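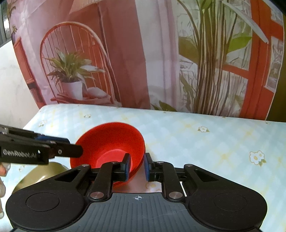 Ancombe Community Meals: progress report for the second half of the grant year

This report covers June to November. The grant pays for a weekly lunch club at Ancombe and for a smaller one at Sekatton, which opened in July.

Meals served

We served 871 lunches in the period, 670 of them at Ancombe and the rest at Sekatton. Ancombe is now full most weeks. Sekatton has been slower to grow, and the bus change in September did not help — the last service back to Gaete now leaves at 1.40 pm, so people coming from there have to go before pudding. We have moved the Sekatton lunch forward to 11.45 am and numbers picked up in the final month.

Food costs

Costs per meal were slightly over budget. Potatoes, eggs and cooking oil all went up. We changed our dry goods supplier to Perex in August and the saving has covered part of the rise. Soup is on the menu more often than we first planned, and members have asked for it to stay.

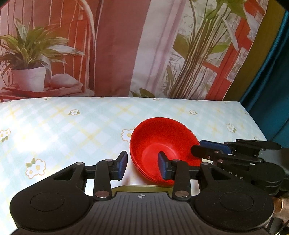
Red bowl on the table, with a patterned cloth.

Training

Eleven helpers hold a current food hygiene certificate. Two more are booked on the next course. Allergen sheets are now filled in for every dish and kept by the serving hatch.

Problems

The Ancombe oven failed in October and we served cold lunches for two weeks. The repair came out of the contingency line.

Next period

We plan to start a take-home portion scheme at Ancombe in January and to ask members at both sites about a second day. The unspent travel money is still held, and we would like to discuss moving it to food.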